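Oncology Drug Interactions: A Pocket Guide, 3rd edition
Reviewed by Hayley Bainbridge
February 13, 2020

Quick one, clinic in ten minutes. Bought this to replace my falling-apart second edition. 28 chapters now, most of them short. Good. The tables on oral agents and acid reducers are the reason to own it -- clear, color coded, you find the drug and you're out.

Weak spots. Chapter 20, on antifungals, reads like it was written by somebody else and never edited. Dose adjustments in the text dont match the table on the facing page. Check before you use either one. Index is thin too. Looked up grapefruit, got nothing, found it later under "diet".

Herbal section much better than before. Wendy Cropper in our pharmacy borrowed it for that alone and I had to go get it back.

Binding is stiff, wont lie flat on a desk. Fits a coat pocket if the pocket is big. Paper is thin but takes pencil ok, highlighter bleeds thru.

Worth it for pharmacists and infusion nurses. Residents can share a copy. Three stars, would be four with a decent index.
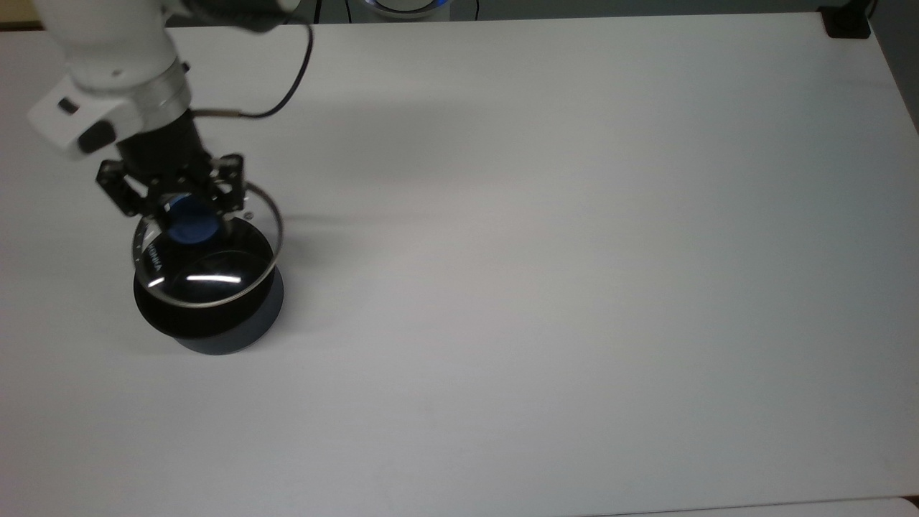

White robotic arm and black pot on a white tabletop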